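Progress report, July
Cable and small parts sorting, Leltevley repair room
Prepared by Kusum Kashyap for Sandine

## Where we stand

The grant covers sorting and re-shelving the donated cables and small parts that had built up in the back of the repair room. When we last reported, most of it was still in the boxes it arrived in. We have now opened all 37 boxes and been through 582 items. What remains is the smaller stock, mainly adapters and short leads, plus a crate of telephone cord that Kacper Zalewska wants to look at before we decide anything.

We moved the sorting out of the storage closet in the first week. The closet has one light and the shelves are too shallow to work on. Everything is now done in the main room, on the butcher-block table. Si-woo Jeon sanded and oiled the top before we started, and it has held up well.

## What was done this period

- Opened and listed the contents of every donated box.
- Tested power cords and USB leads. Cords with cracked jackets or bent pins went straight to electrical recycling.
- Cleaned and coiled 60 extension leads and put them back on the lending shelf.
- Labeled the storage closet shelves by connector type. The old labels went by donor, and people could not find anything that way.
- Wrote a one-page sheet on what we accept, now taped inside the front door.

Sun-ja Kwak did most of the testing and kept the log. Her notes are clear enough that someone new could pick up the work, and we plan to use her layout for the next round. Bienvenido Dizon handled the recycling runs and got the collection fee waived for two of them.

## Spending

The tester and the label tape came in under the amount we set aside. Shelf brackets cost more than planned. The wall behind the closet is plaster, and the first set pulled out, so we bought heavier ones from Palden and had them fitted properly. Overall we are within budget and do not need to move money between lines.

We have not yet spent the money for storage bins. The first quote, from Wang, was for a set with lids, and we would like open ones. A second quote is expected before the end of the month.

## Problems

Sorting took longer than the plan allowed. Many of the leads had been packed without ties and had to be untangled before they could be tested. We lost two afternoons to this in the first week alone. After that we started tying each lead as it came out of the box, and the pace picked up.

We also received a second delivery of 46 cables that was not in the original count. They are kept separate and will be handled last.

## Sorting at the table

Containers in greens and blue-grays sit together at the far side of the table, and the near side is kept clear for laying things out. Cables and small loose pieces go into the containers first and are dealt with from there.
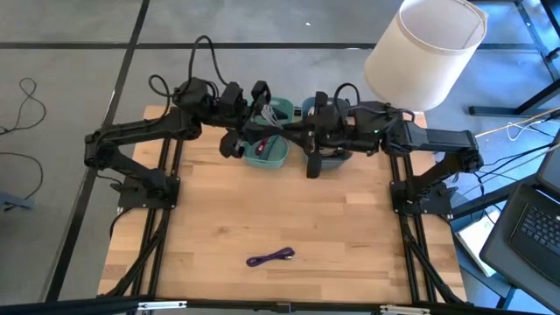

Pieces that do not belong to any cable are put aside until the end of a session and then matched against the parts drawer. Si-woo has asked for a shallow tray for these, which we can cover from the small tools line.

## Next steps

Finish the adapters and short leads, then the second delivery. Once the bins arrive we will move the sorted stock into the closet and open it for lending. Kacper will give his answer on the telephone cord by then.

We would also like to keep the sorting table in the main room after the grant ends. It takes up space used by the evening sewing group, and I am meeting with them to agree on hours. I will include the outcome in the final report, along with Sun-ja's full log and the receipts.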